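Home | Reviews | Interviews | Reading Groups | Contact

Filed under: History books, Author interviews

Xinyi Tian has spent most of her working life reading other people's post. Dead people's, mainly. Her first book, The Perkness Letters, came out in February and tells the story of a small trading port through the letters its clerks sent home, and the ones that never got sent at all.

We spoke by phone, twice, the line dropped the first time. 8 April 2022, a Friday, end of a long week for both of us.

How did it start? "With a box," she says. "It was meant to be customs receipts. I opened it and there was a man complaining to his sister about his boots." The man was a junior clerk at Plodel, the shipping house that more or less ran Perkness for two generations. He wrote 138 letters. She read them all in one winter and then went looking for more.

More meant 3,000 pages, in the end. Four languages, bad ink, water damage. She typed up every page herself.
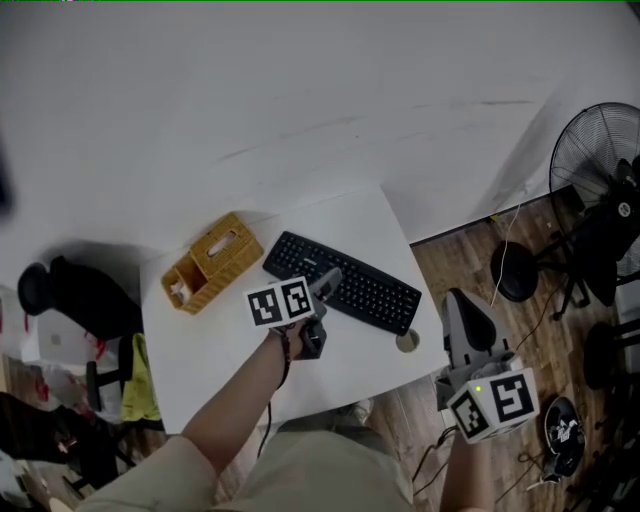 "I didn't want someone else to do it. You find out who a person is by their spelling. When he's tired he drops his h's. When he's lying to his mother the handwriting gets lovely."

The clerk, whose name she keeps back until chapter ten (I won't spoil it), is not a hero. He cheats at cards, he's rude about the cook. In the middle of the book he watches the dock strike from an upstairs window and writes two lines on it, then a page and a half about the price of lamp oil. Reviewers have had a go at her for staying so close to him. Fair?

"Partly. I'd have loved to have the dockers' letters. There are a few, 73 scraps, mostly lists and debts. I put them in whole, I didnt want to tidy them into a story." Those scraps are the best thing in it, for my money. One is just a list of names with sums crossed out, and a last name with nothing crossed out.

The Pangaribuan chapters are slower going. That's the family who bought the warehouses when Plodel went under, and there's a lot of land law. She laughs when I bring it up. Her editor at Fomora wanted them halved. 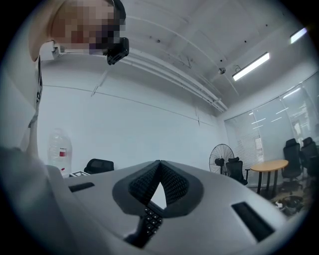

According to Xinyi Tian the cuts would have left the sale of the port looking like an accident, and it was planned over years, in meetings, by people who wrote everything down. So they stayed. She did give up the family trees at the back, and still minds.

Does she miss him, the clerk? Long pause. "I miss the post. I'd got used to hearing from him." His last letter stops halfway down a page. She has looked for a grave, a ship's list, anything at all. Nothing yet. There's one parish register she hasn't been let into.

Next is something shorter, she hopes. Lighthouse keepers' wives, maybe, allthough she has said so before and there's another box.

The Perkness Letters is out now from Fomora, hardback. Paperback to follow, no date given.

We use cookies to keep this site running and to see which pages get read. Accept | Manage settings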